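How to Wash a Down Comforter at Home (and When Not to Bother)

Posted August 2022

Every couple of years somebody tells me a down comforter can only be dry cleaned. The people who say this loudest tend to be the ones with a dry cleaning counter. I have washed mine at home for 14 years and it still keeps me warm in January, so I remain unconvinced. I'm equally unconvinced by the videos where it comes out of the dryer in half an hour, fluffy as a cloud. It doesn't.

Check the label first

If the label says the shell is silk, or the thing cost more than your washer, stop reading and pay someone. Cotton shells are usually fine. Labels are written by people who never want to hear from you, so "dry clean only" on a plain cotton shell is something I've ignored more than once. That's your call and your comforter.

Look for holes and weak seams before it goes anywhere near water. A pinhole that leaks one feather a week will empty half a box once the drum starts turning. Sew it shut with small stitches. Iron-on patches have peeled off on me both times I tried them.

The machine

A queen-size comforter needs a big front loader. If you have to kneel on it to get the door shut, it won't get clean, and it won't rinse either. My home machine isn't big enough, so I go to the Whitlock laundromat and use the large washer at the back. Skip any top loader with a post in the middle.

The soap

You'll be told to buy special down wash. I used a bottle of the Zurka stuff for one comforter and plain mild liquid detergent for the other, same day, same machine model. I couldn't tell them apart afterward and neither could my brother-in-law Mirko Sorrentino, who was sure he would. Use a third of what the cap suggests. No fabric softener, no bleach, no powder.

Settings

Warm water, gentle cycle, two extra rinses. If you still see suds through the door at the end, rinse again. Then run one more spin by itself. Wet down is heavy and lumpy and smells a bit like a barn. Don't panic over the smell, it goes when the down is dry.

Lift it out with both arms underneath. Pulling it by a corner is how baffles tear.

Drying, the part everyone lies about

Low heat. Allow four hours, and bring quarters. Every 30 minutes take it out, shake it hard, break up the clumps with your fingers and put it back the other way around. Tennis balls help a little. Wool balls help a little too and cost more. The Cosammont set I was given as a present did nothing I could see that three old tennis balls hadn't.

When it feels dry, it isn't. Squeeze the corners, then hold it up to a window and look for dark knots. Give it another cycle after that, then take it home.
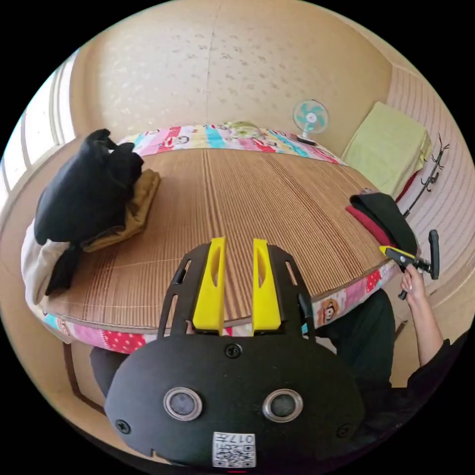 Leave it spread out flat overnight before you put the cover on or fold it up. Damp down in a closed cover will go sour in a few days and you'll be starting over. Turn it in the morning and feel along the seams again.

How often

Every two or three years, if you use a cover and wash the cover. Once a year is what the detergent companies would like. Spots can be done in the sink: push the down away from the stain, wash only the fabric with a drop of soap, rinse, and dry that patch with a hair dryer on low.

If it has gone flat and washing doesn't bring it back, the down is worn out. I've seen refilling services advertised and haven't found one that cost less than a decent new comforter.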